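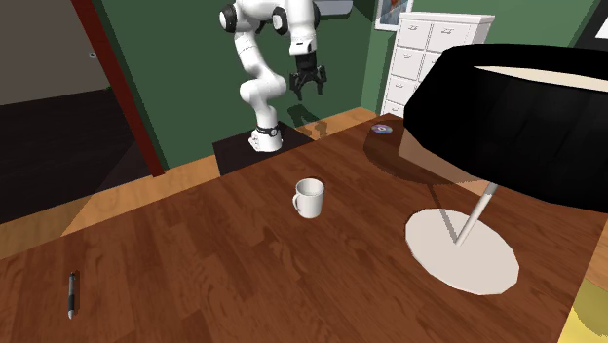

Household Water Use in Clitalwood: Final Report

Ntombi Mnguni and Haruna Takagi
August 2023

1. Why we picked this

Water bills in Clitalwood went up in June. People complained, mostly about the price, but when we asked how much water they used hardly anyone knew. So that was our question - how much does a normal home use per day and where does it go. Original plan was to cover Tovcombe too. Ran out of time. Tovcombe is in the "future work" part.

2. What we did

Paper survey first. Handed out 405 forms, got 107 back. Lower than we wanted. Some of the ones that came back had the meter reading left blank, or had the bill amount in dollars written where gallons should go. We kept those for the opinion questions only and took them out of the usage numbers.

Each form asked for:
number of people in the home
two meter readings, seven days apart
showers, laundry loads, dishwasher loads
yard watering, yes or no, and how long

Haruna did the typing into the spreadsheet and Ntombi checked every tenth form against the paper. Found a handful of typing mistakes, all fixed. There was one home with a reading so high we called them. Leaking toilet. They didn't know. We left it out of the averages but it's in the appendix.

3. Results

The highest week in the data we kept was 1,753 gallons, a family of five with a lawn. One smaller home with no yard used 966, which surprised us untill we saw the laundry answers (they wash for a relative as well).

Yard watering was the biggest difference between homes. Bigger than the number of people, which we did not expect. Homes that watered in the evening and homes that watered at noon reported similar times, so we can't say anything about whether evening is better. You would need to look at the soil for that.

Showers: people are bad at guessing. Several wrote "5 min" for every person every day. We don't really trust this column and only used the count of showers, not the length.

Dishwasher loads made almost no difference. Hand washing we forgot to ask about. Should have.

4. Problems

The sample is people who felt like filling in a form, so probably people who care about their bill already. Apartments are mostly missing - a lot of them don't have thier own meter. Also one week in summer is not a year. Winter numbers would be lower for anyone with a yard.

The two readings were supposed to be at the same time of day. Not everyone did that.

5. Future work

Do Tovcombe with the same form, plus the hand washing question. Ask for the shower length with a timer and not from memory. Try to get readings from one apartment building as a whole and divide by units. Repeat the Clitalwood homes in winter if they agree, most ticked the box saying we can contact them again.

Appendix A has the blank form. Appendix B is the cleaned table with addresses removed.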